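**Garnosley gift card won't go through at checkout (open)**

Trying to order dinner from Garnosley, the dumpling place on Urrutia, and the site keeps eating my gift card! The card has 100 dollars on it. I put in a 15 dollar order (pork and chive, plus the smashed cucumber, which is so good) and at the last step I get "Error 362, balance unavailable." I've tried it 2 times now and I'm starving.
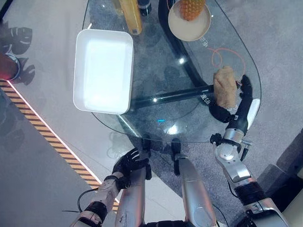 Abena Abugri wrote back that error 362 usually means the card was bought at the counter and never got switched on for online orders, and could I send the last digits and say which browser I'm using.

Sent both. It was a counter card, a birthday present from April, so she might be onto something. I've used it in the dining room before with no trouble at all, and got the scallion pancake with it, which was a little greasy that night but I'd still order it again.

**7:40 pm** Abena switched the card on from her end. I logged out, logged back in, and now the balance shows up (yay!) but the cucumber has dropped off my order and the site says it's sold out. Is it really sold out, or is that the same bug? I called the restaurant and they said they have plenty.

**7:55 pm** Nasrin Heydari took over the ticket. She says the menu page was stuck on the lunch list and asked me to clear the cart and start fresh. Did that on my phone instead of the laptop and the cucumber was back. Order went through, card charged once, confirmation email came right away.

One thing left: there's still a pending charge on my bank card from the first try, when I gave up on the gift card and hit the wrong button. Nasrin is checking on it, so please keep this ticket open until it drops off.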